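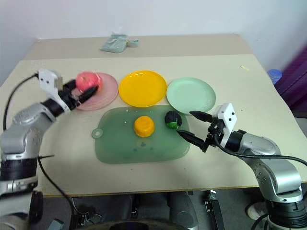 Drei runde Teller in Rosa, Gelb und Mintgrün, davor ein grünes Schneidebrett

Obst und Rohkost für die Pausenverpflegung vorbereiten

Diese Anleitung richtet sich an alle Beschäftigten der Tageseinrichtung Levberg, die an der Ausgabe der Vormittagsmahlzeit beteiligt sind. Sie ergänzt den Hygieneplan der Einrichtung und ersetzt nicht die jährliche Belehrung.

Vorbereitung des Arbeitsplatzes

Die Arbeitsfläche ist vor Beginn mit heißem Wasser und Spülmittel zu reinigen und mit einem Einmaltuch zu trocknen. Schmuck und Armbanduhren sind abzulegen, die Hände gründlich zu waschen. Für Obst und Gemüse werden eigene Schneidebretter verwendet – Bretter mit tiefen Schnittspuren sind auszusondern.

Waschen und Schneiden

Äpfel, Birnen und Gurken werden unter fließendem Trinkwasser abgerieben. Druckstellen sind großzügig zu entfernen. Äpfel werden geviertelt, entkernt und in Spalten geschnitten. Möhren sind für Kinder unter 3 Jahren fein zu raspeln, Weintrauben für diese Altersgruppe der Länge nach zu vierteln. Nüsse werden nicht ausgegeben.

Geschnittene Äpfel können mit etwas Zitronensaft beträufelt werden. Bei bekannten Unverträglichkeiten ist vorab die Liste im Gruppenraum einzusehen; Auskunft erteilt Fouzia Lodhi.

Anrichten und Ausgabe

Die Ausgabe beginnt um 9 Uhr. Angeschnittene Ware bleibt bis dahin abgedeckt im Kühlschrank und darf höchstens zwei Stunden ungekühlt stehen. Auf jeden Tisch gehört eine Zange oder ein Vorlegelöffel.

Reste

Von den Tischen zurückgenommene Speisen sind zu entsorgen. Nicht ausgegebene, durchgehend gekühlte Ware ist mit Datum und Uhrzeit zu kennzeichnen und innerhalb von 24 Stunden zu verbrauchen.

Rückfragen zum Hygieneplan beantwortet Sibusiso Botha, Hauswirtschaftsleitung.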